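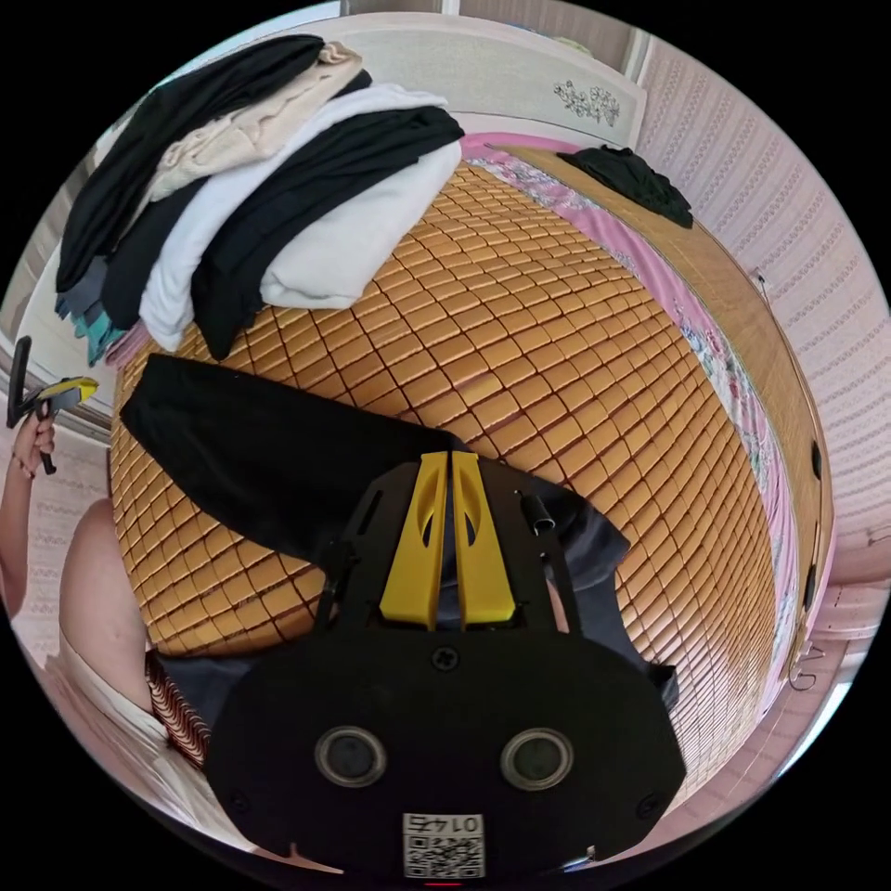
Recording rules for hand-held grippers: notes for the April session

5 min read

Good morning. I'm Aldo Orlandini, and I look after the recording rules at Flurkura. I have 36 minutes, so I'll keep to the rules that people ask me about most.

Start with labels. Every gripper carries a number, and that number goes in the log before the first take. In Wokthorpe we had 200 takes logged under the wrong unit, and sorting them out took longer than recording them. Read the number off the label. Don't copy it from the last sheet.

Next, the lenses. Wipe both before each session and again after any work with fabric. Lint is the usual problem. Check the screws on the plate while you're there.

Clothes folding has its own page in the rules, page 4 in the Barbieri handbook. The main points:

Dark cloth is allowed, but log it as dark. Black on black is hard to label later.

One garment per take. Set finished pieces to the side and leave them there until the pile is done.

Keep the fingers in view at the start and end of every take. If cloth covers them in the middle, carry on.

Beds, floors and tables all count as valid surfaces. Write down which one you used.

[Pause. Ask who has recorded in a home.]

Homes are where most of our new work is. The Dreton set has 4,000 takes and we rejected 226 of them. Most of those were stopped early because the person thought a bad fold meant a bad take. A bad fold is fine. Fix it with the grippers and keep going — don't put them down and use your hands. 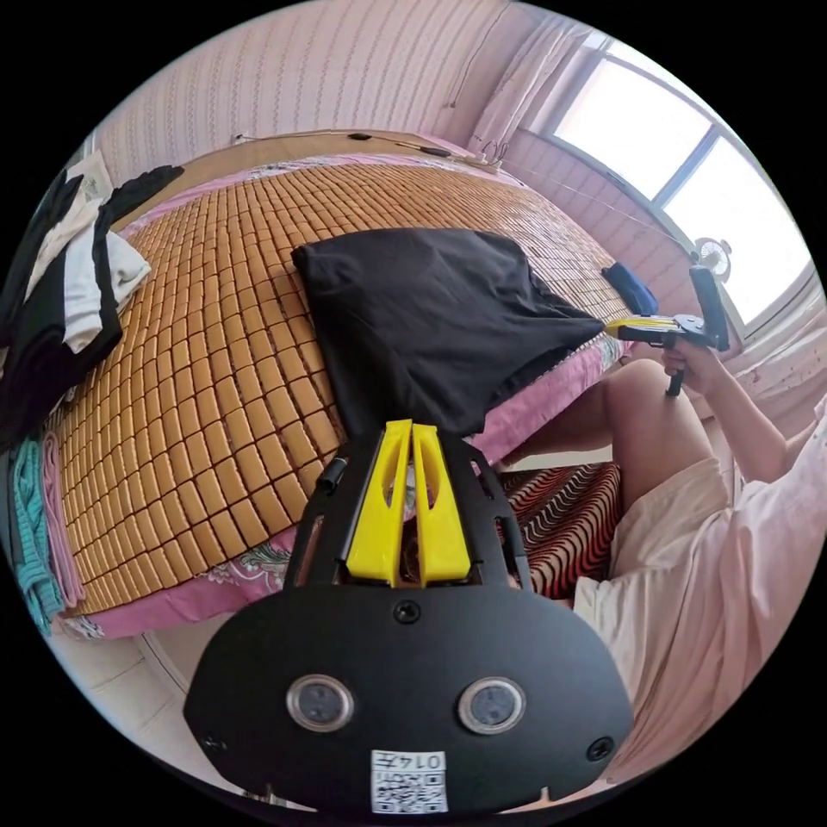
Do both grippers have to be moving the whole time?

One can stay still while the other works, as long as it stays in the hand and keeps recording. Note it in the log only if it was idle for the full take.

Last point, privacy. Get written consent from everyone who lives in the home, including people who plan to be out. Faces, mail and phone screens get blurred before anything leaves the site.

[Questions. Copies of the log sheet are by the door.]

Filed under: Talks & Slides, Data Collection Practice

Contact | © Flurkura | Back to top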